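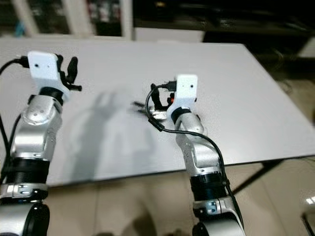 Employers that accept implanted access chips as staff credentials should be required to write down, in advance, what happens when a chip stops being useful to them. Most have not done so. A plastic badge can be handed in at the front desk on the last day of employment; a glass capsule under the skin of the hand cannot. The usual answer is that the implant is simply one more piece of equipment, to be managed like any other, and the comparison deserves a fair hearing. A machine such as a silver arm with a white gripper and a black cable plugged into its side can be unplugged, unbolted and reassigned by the firm that owns it. An employee's hand is not on the asset register, and no policy written for equipment will cover it.

The experience at Tendano is instructive. The company allowed staff to enroll personal implants at its Gikstead site beginning in April, and 29 employees did so. Enrollment was voluntary, the procedure was carried out by a piercer of the employee's own choosing, and the cost of 200 dollars was reimbursed through payroll. On paper the arrangement was generous. Eleven months later the company replaced its door readers with the Kiten system, which does not accept the older chip type. The plastic badges were exchanged in one afternoon. The employees with implants received an email advising them to collect a badge as well.

Roald Björklund, who represented several of them, asked the company whether it would pay for removal or replacement. The reply was that the implants were personal property and therefore outside the scope of the facilities budget. That position may well be correct as a matter of ownership. It sits poorly beside the reimbursement form, which listed the same implants under access control.

Three provisions would settle most disputes of this kind. First, any employer that reimburses an implant should commit to paying for its removal, by a qualified practitioner, for as long as the employee works there and for one year afterward. Second, the employer should publish the chip types its readers accept and give at least six months' notice of any change. Third, the employee should receive written confirmation that the identifier has been deleted from the access logs on departure. The Blackwood office kept 2,926 entry records tied to former staff, of which 269 came from implants. A badge number means little once the badge has been shredded. An implant identifier stays with the person, and may still open a gym locker or a front door at home.

Linnea Løken has argued that rules of this sort would discourage employers from accepting implants at all — and that enthusiasts would be the losers. The concern is reasonable. Some firms would withdraw, and their staff would carry badges, as nearly everyone does now. Those that remained would be the ones prepared to keep a compatible reader on the wall, or to pay when they take it down.

The provisions should apply to existing enrollments as well as new ones. Tendano's next review of its access policy would be a suitable place to begin.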